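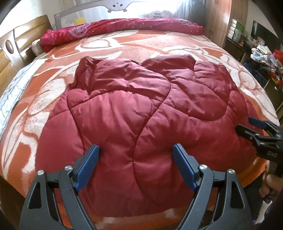

I changed the bedding over in January, later than I meant to. The maroon quilted comforter came out of the closet and went on top of the orange blanket with the big leaves on it, and they don't match at all. I've stopped caring. The blanket is the one thing in the room I would buy again.

The comforter is a Clama. I paid 50 dollars for it, and it has been through the wash maybe twice a winter. The stitching runs in long curves instead of squares, so when I fold it in half it never wants to lie flat – it bunches up at the fold and stays that way. Jinlong Dai told me to roll it instead. I tried rolling it and it took up more of the closet than before.

For now I leave it spread out during the day with a strip of the blanket showing at the bottom. Making the bed takes me 2 minutes. Next job is the pillows, which are older than the comforter and need replacing.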